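## 3. Recording drive-handling examples

Work through this section once the Jurell arm has been homed and the Plusero recorder shows a steady green light.

1. Lay the computer on its side and remove the side panel.
2. Select the task "drive to bay" in the Bako menu.
3. Guide the arm from start to finish without stopping. Each example should last no longer than 12 seconds.
4. Mark the example as *keep* or *discard* before starting the next.

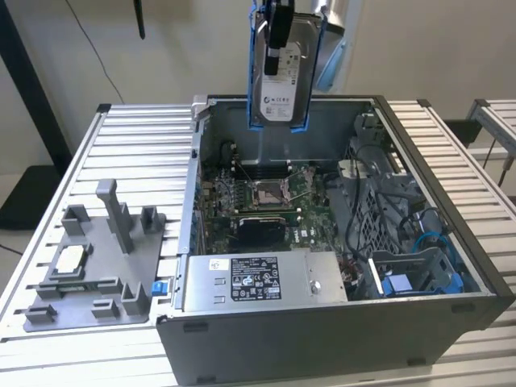

Move the computer slightly after every 3 examples, so that the system does not learn a single position.

**Note:** Failed attempts are to be kept — label them "failed" and add the reason code.

**Caution:** Keep hands clear of the open case while the arm is live. If a drive slips, press stop and wait 2 seconds before reaching in.

Completed sets are sent to the Flukton server under folder 923.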